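Sweeping task: how much variety before you train?
Forum > Manipulation > Data collection

rustad_fan
I'm collecting demos for a sweep-up task and could use a sanity check. Dustpan and brush, crumpled paper on the table, paper goes in the wastebasket. All of it with hand-held grippers, and I'm aiming for 200 demos before I train anything. Sofia Ramalho told me to keep the paper colors fixed for the first batch, so I've stuck with one blue ball and one orange one.

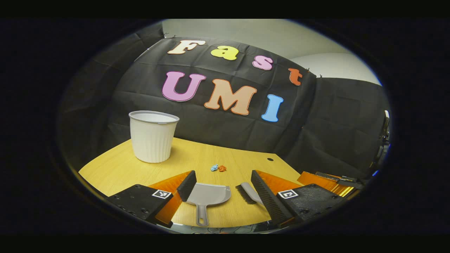
My bigger worry is the brush. I keep grabbing it a little differently every time, and I can't decide if that's good variety or just me being sloppy!

Tretness
Sloppy, sorry. Pick one grasp, do 30 clean demos, train, see what breaks. Then add more.

rustad_fan
Hmm, I don't buy that. I did it that way in March with a cup task and the policy fell apart the second the cup moved. I'd much rather vary the start poses from day one – the dustpan and brush especially – and leave the basket over on the left for now. 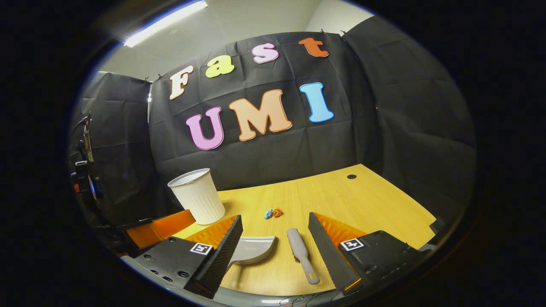 Folke Wallin
I'm with you on start poses, but Tretness has a point about the grasp. Those are two different kinds of variety. Move the tools all you like, just pick them up the same way every time or the policy averages your grips and drops the brush.

Tretness
Thank you Folke. Also toss any demo where you paused to think. I kept 3 of those once and my arm learned to hesitate.

rustad_fan
Ok, ok, one grasp then. I'm still moving the dustpan though – will post numbers once I'm past the first 30.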